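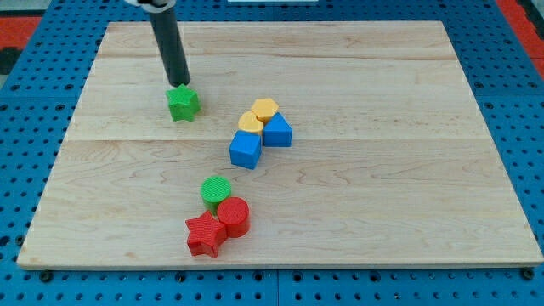 Syahrul Latuheru started the robotics club at Hudidis with 4,000 in grant money and a room that was free after lessons. It now has 12 members, the youngest in their first year of secondary school. Their project this term is called Dredik, an arm that pushes blocks on a board when told to in ordinary words.

"Pushing sounds easier than picking up," says Latuheru. "Then you try moving a star. Press on one point and it turns instead of sliding."

The club keeps 73 typed instructions in a shared file. Some are short, such as "move the green star to the blue cube". Others ask for a block to be separated from its neighbours -- those fail most often.

Members take turns writing code and resetting the board. "They all want to drive it," he says. "Resetting is where they learn, though. You see what the arm did wrong."

The club will enter the Hostomgate schools' contest in June. Before then he wants the speed brought down. "It rushes," he says. "We're still arguing about how slow is too slow."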